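Notes for club evening talk: pacing the Brøndum 20

Start on time, 7.30, people have to drive back to Nirberg afterwards.

Opening. Say who I am, joined the club four years ago, coached the Tuesday group's winter block with Solange. Ask for hands up: who has run the Brøndum 20 before, who has entered for August. Leave the hands up a moment so the first-timers can see who to ask.

The course. It is 20 miles, two laps, start and finish at the sports ground. First three miles are flat. Then the climb to Fevarik church, which comes twice. Most people run the first climb too fast. Point at the church on the map, then at the long drag after the bridge, which looks like nothing on paper and is where Gaspard lost his group last year.
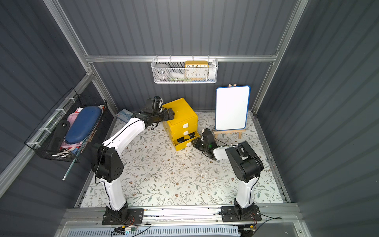

Race numbers and kit. Number goes on the front, four pins, not folded. Gels in a belt or in shorts pockets, and try the belt on a long run first. Pack the night before and lay it all out on the floor where you can see it. A patterned mat like the floral one in the photo is a bad surface for this, as safety pins vanish on it, so use a plain towel. Spare socks in the finish bag. Bag drop closes 20 minutes before the start.

Pacing. Main part of the talk, give it ten minutes. Take your half marathon pace and add 25 seconds a mile for the first lap. Go by effort on the climbs and leave the watch alone. Use Thierry's splits as the worked case: first lap steady, second lap two minutes quicker, passed people all the way from the bridge. Then show mine from the same year, which went the other way. Pause for questions before drinks.

Drinks. Stations at miles 4, 9, 14 and 18. Cups, no bottles. Walk through the station if you need to, it costs a few seconds. If it is warm, take water at every one, even if you don't feel like it at mile 4. 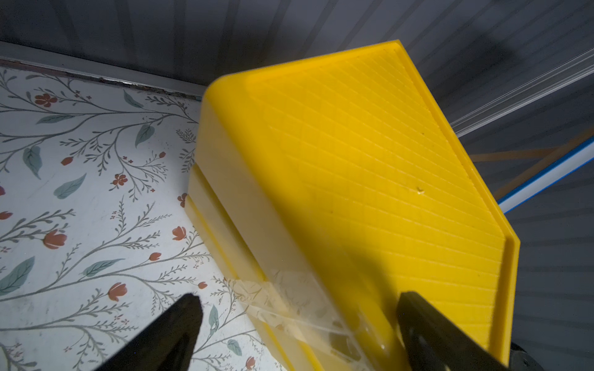 Anyone who wants electrolyte will have to carry it, as the stations only have water. Bongani mixes his at half strength and says it sits better. Mention that I have only tried the full mix and had a stitch by mile 12.

Training from now. One long run a week, building to 17 miles three weeks before. Hills on the Natov loop, six repeats, jog back down. Killian is leading the group from the car park at 8 in the morning, easy pace, all welcome. Last long run no later than two weeks out.

Lifts. Pass the sheet round. Drivers put down spare seats, others put down where they can be picked up. Parking at the sports ground fills early, use the field behind.

Questions, then tea. Collect the sheet before people leave.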